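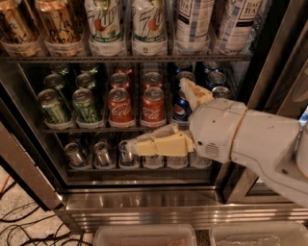
Teleoperación para coger latas de una nevera: ¿cuántas demostraciones y cómo las hago?

Publicado en Robótica y automatización – 2 de junio de 2025

marpe_lab
¡Hola a todos! Llevo desde abril enseñando a un brazo a sacar latas de una nevera de bebidas con puerta de cristal y estoy enganchadísima. Lo manejo a distancia con un mando líder de Zostau, la pinza es de dos dedos y grabo los episodios con Talilo. Ya tengo 278 demostraciones y la política entrenada llega casi siempre a la balda del medio, pero al cerrar la pinza empuja la lata de al lado, o se queda a medio camino con los dedos abiertos como si dudara. Con las latas tumbadas de la balda de abajo ni os cuento. ¿Grabo más o estoy grabando mal? ¡Cualquier pista me vale!

Femke Aerts
¡Qué tarea tan bonita! Las neveras son de lo mejor para aprender, porque hay reflejos, carriles estrechos y muy poco sitio para la muñeca. Yo no grabaría más todavía. Primero revisa lo que tienes, y empieza por las pausas. Cuando teleoperamos, todos nos paramos delante del objeto para pensar, y el modelo aprende también esa parada. Coge 27 episodios al azar, míralos a velocidad doble y apunta en cuáles te quedas quieta con la pinza abierta. Recorta esos tramos o descarta el episodio entero.
Segundo, decide una sola forma de entrar. Si unas veces metes el dedo inferior pegado a la balda y otras bajas desde arriba, el modelo hace una media de las dos y acaba tocando lo que no debe. Yo entro con los dedos abiertos lo justo para la lata, alineo con el carril, avanzo recto y cierro despacio. Para las latas tumbadas haría una tarea aparte, con su propia instrucción de texto, porque el agarre es otro.
Y algo que me encantó descubrir – graba correcciones. Deja que la política actúe y toma el mando justo cuando empieza a torcerse. Con 3 tandas de 10 correcciones noté más cambio que con todo lo que había grabado el mes anterior.
Ah, y varía qué latas hay en cada carril y cuántas quedan. Con los carriles siempre llenos, el robot no sabe qué hacer cuando la primera está más al fondo.

tornillo_suelto
Graba más. Yo con pocas no conseguí nada.

Quim_R
De acuerdo con Femke en casi todo. Añado la cámara de muñeca: si el dedo de arriba te tapa la lata en el momento de cerrar, tú puedes estar mirando la nevera en directo y acertar, pero el modelo no tiene esa información. Prueba a teleoperar mirando solo las imágenes que se graban. Es incómodo el primer rato y luego engancha muchísimo. En mi caso cambié el soporte por uno de Hermans un poco más inclinado y volví a grabar desde cero, que da pereza pero compensa.

marpe_lab
¡Mil gracias! He mirado los primeros episodios y sí, me paro en casi todos, qué vergüenza. Esta tarde recorto y pruebo las correcciones. Quim, ¿el soporte te obligó a recalibrar o solo lo atornillaste?

Quim_R
Recalibrar, sí. Se hace en un momento con el tablero de ajedrez.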